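Preguntas frecuentes – Lavandería de autoservicio Clatari

¿Tengo que llevar detergente?
No. Las máquinas lo dosifican solas. Si aun así echa el suyo, conseguirá mucha espuma y la enemistad de quien venga detrás.

¿A qué hora abren?
A las 8 de la mañana, los festivos también. El último lavado se admite 2 horas antes del cierre, y la puerta no negocia.

¿Puedo lavar un edredón?
Sí, en la máquina grande, la del fondo. En las pequeñas entra, porque con fe y una rodilla entra todo, pero sale igual que entró.

He perdido un calcetín. ¿Lo tienen ustedes?
Seguramente. Hay una caja junto a la entrada con una colección notable. En octubre la vaciamos, así que no lo deje para Navidad.

¿Cómo pago?
Con monedas o con la tarjeta Mandus, que se recarga en el cajero de la pared. El cajero no da cambio – lo pone en un cartel enorme que todavía no ha leído ningún cliente.

¿Destiñe la ropa oscura?
La primera vez, casi siempre. Lave lo azul marino aparte, del revés y en frío. Lo que era blanco y ahora es celeste no lo cubre nuestro seguro.

¿Y las prendas suaves o con pelillo?
Programa delicado y nada de secadora. El calor las deja con tacto de felpudo. Mejor tenderlas en horizontal, sobre una toalla.

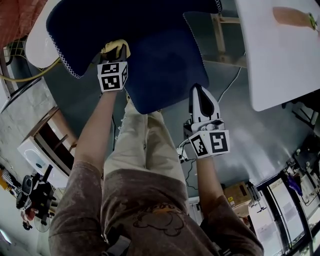
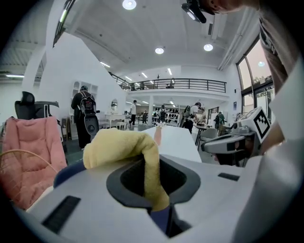
¿Puedo dejar la colada e irme?
Puede. La pantalla indica los minutos que faltan, y conviene creerla. Pasado ese tiempo, otro cliente está en su derecho de sacar su ropa y ponerla en un cesto, con mayor o menor cariño.

¿Se pueden teñir prendas en las lavadoras?
No. Tampoco un poquito.

La máquina se ha parado con todo dentro. ¿Qué hago?
Pulse el botón rojo una vez. Una. Si no responde, llame al número que figura en la puerta y tenga a mano el de la máquina, que está en la pegatina, encima del filtro.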